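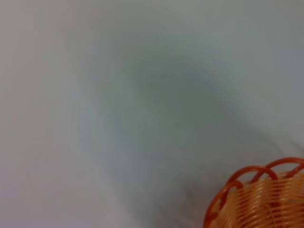 Kiran Garg wrote to us that the old Ruddock was the best overshirt he had owned apart from the cuffs, which were too tight to push up over a sweater, and asked if we would ever fix them. The cuffs are fixed. They are wider on this version and have a second button so you can still close them down.

Ruddock Overshirt, Brushed Cotton

Print this page | E-mail this page

The Ruddock is the overshirt Kirkden has made the longest. It is cut to go over a T-shirt or a light sweater and under a coat, and it can be worn open or buttoned. The body is straight, the hem is squared off with a short vent at each side, and there is enough room across the shoulders to drive in it. It isn't lined.

This is the second version. Changes from the first:

Cuffs are wider, with two buttons each in place of one.
The collar has a softer interlining and lies flatter when the top button is undone.
The left chest pocket now has a pen slot. The right one doesn't.
The back is slightly longer, so the shirt stays put when you bend down.

The fabric and colors have stayed the same. If you own the first version and want a second one to match, the shade should be very close, though a shirt that has been washed for a year or more will be paler than a new one.

Fabric

Brushed cotton twill, brushed on the outside only. The inside is smooth so it slides over a sleeve. The cloth weighs 200 grams per square meter, a middle weight - heavier than a dress shirt, lighter than a canvas work jacket. It feels a little stiff out of the bag and softens after a few washes. The cloth is washed before it is cut, so shrinkage at home is small, mostly in the sleeve length.

Colors

Tobacco, Slate, Dark Olive and Ecru. Ecru is undyed and has small brown flecks from the cotton. They are part of the yarn and won't wash out. Slate looks more blue in daylight than it does indoors. We can mail a swatch of any color if you want to see it first.

Fit and sizing

Sizes run from S to XL. Most people take their usual size. If you are between sizes and plan to wear it over knitwear, go up. If you want it as a regular shirt, go down, but check the shoulder measurement first, as the shoulder is hard to alter and the sides are easy.

To compare with a shirt you already own, lay yours flat with the buttons done up and measure straight across from armpit to armpit. The size card that comes with each order gives the same measurement for the Ruddock. You can also ask for the card by e-mail before ordering.

Sleeves are on the long side. Eamon Moynihan in our Cedham shop can shorten them from the cuff for a small charge. Allow a week for this. Altered shirts can't be returned.

Buttons and stitching

The buttons are corozo, a nut that cuts and polishes like horn. They are dyed to match the cloth, except on Ecru, where they are left natural. A spare in each size is sewn inside the side seam. The main seams are double stitched, and the pocket corners have bar tacks.

Corozo doesn't like long soaking. If you are treating a stain, keep the water on the cloth and dry the buttons off afterward.

Care

Machine wash cool, inside out, with similar colors. Hang to dry. Tumble drying on low is all right now and then, but it will wear down the brushed surface faster. Iron on the inside while slightly damp. Don't use bleach. Tobacco and Dark Olive may give off some color in the first two washes, so keep them away from anything white.

Availability

We are making 1,000 of this version to start with, across all sizes and colors. Orders open on 5 April 2019, online and in the Cedham shop. XL in Ecru will follow later in the season. The Palulton shop will carry Slate and Tobacco only.

A small number of first-version shirts are left in size S, in Slate. They are marked down and are sold at Cedham only.

Returns and repairs

Unworn shirts can be returned or exchanged within 4 weeks. Please leave the tag on and include the order slip. We pay postage on exchanges but not on returns.

Kirkden repairs seams, buttons and pocket corners on any Ruddock free of charge, including the first version. Tears in the cloth are quoted for after we have looked at them. Wash the shirt before you send it in - we can't work on unwashed clothes and will have to send them back. Put a note in the bag saying where the damage is.

Print this page | E-mail this page

We use cookies to keep your cart and to see which pages are visited. By continuing to use this site you agree to our use of cookies. OK | Read more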